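Okay, thread about clearing out the back room, as promised to the three of you who asked. Get a drink, it's long.

So the room. We got the keys in July and I told everyone it would be a reading and workshop room "in a couple of weeks." It is now 20th January. Moving on.

For anyone new: this is the old office upstairs from the shop on Pumbridge. Decent light, a nice dark floor, and one wall that curves for no reason I've been able to find out. You can't put a shelf on it. I've tried. I've tried with those bendy brackets too, don't bother.

The people before us left a lot behind. Desks, chairs, a box of binders labeled GALLOV (who or what is Gallov? please write in), plus more extension cords than I've owned in my whole life.

Rule number one this time around: everything comes off the floor. Everything! Last time I cleaned "around" things and all I did was make tidy little piles with paths between them.

Rule number two: no opening binders. I lost an entire afternoon to a binder in the fall. It was invoices. I read them all anyway. One was for 3,662 and it just said "curtains." CURTAINS. There is one window.

Then there are the blocks. I'd been stepping over blocks in this room for months, thinking they were packing stuff somebody would come back for. Beige, kind of speckly on top, foam or pressed board or who knows. I kept one out because I have plans for it (more on that further down).
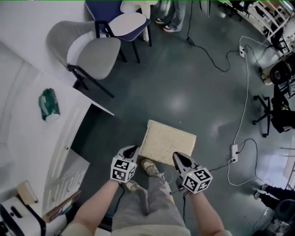

3 min read

Block on the floor, sneakers for scale. It has that porous look on top, like something you'd stick pins in, so obviously my first thought was pin board. My second thought was plant stand. My sister's thought was "trash."

Look at the cords though. That's a power strip at the top right and then ANOTHER power strip farther down, with the long white cable going between them and a black one wandering off across the room. I need a word with whoever set that up. (Me. I set that up.)

Plan for cords: one strip by the wall, the other one in the drawer, and the long ones get coiled and tied with those fabric straps. I bought a bag of 98 straps because it was cheaper than the small bag. If you live near me you're getting straps.

Chairs! I have opinions. The gray upholstered one with the black legs stays, it's the comfiest thing up here and I've claimed it. The navy one with the little white writing arm I went back and forth on. It's very school. But then I ate lunch at it, with my phone and a sandwich on the arm, and now I'd fight for it.

If anybody has matching ones they're getting rid of, message me. I'd take two more. I'd probably take more than two more, don't tempt me.

White cabinet on the left also stays. Flat top, door with a tiny knob, fits that spot like it grew there. The top of it has become the place where packages go to be forgotten, so new house rule, nothing sleeps on the cabinet overnight.

Flat cardboard is its own problem. I can't throw out a good piece of cardboard. I was raised this way. It leans on things. I've agreed to keep whatever fits behind the door and recycle the rest, and yes, I did put one piece back after agreeing to that.

Somebody asked what we're using on the floor. Just the Drirport cleaner, the unscented one, with warm water and a flat mop. It shows every bit of dust in this color so I go over it twice. Try a corner first if your floor's old.

Budget for the whole room is 300. That's paint for the non-curvy walls, a rug, and a lamp. I've got my eye on a rug at Taşdemir, the place by the bus stop with the rolls out front. It's rust and cream and slightly too big and I've visited it more than once.

Does rust work with a dark teal-gray floor? I think it does. Be nice but be truthful.

Back to the block, because I said I would. I'm going to cover it in leftover fabric and try it as a pin board over the cabinet. If it's too crumbly to hold a pin it can be a footrest by the gray chair. There are more where it came from, so I'm allowed to wreck one.

Still to do up here: cords, binders (WITHOUT reading them), the wobbly window latch, and finding a bin that's bigger than a cereal bowl.

Rug poll in the next post. Vote rust or vote "something else," and if it's something else you have to tell me what.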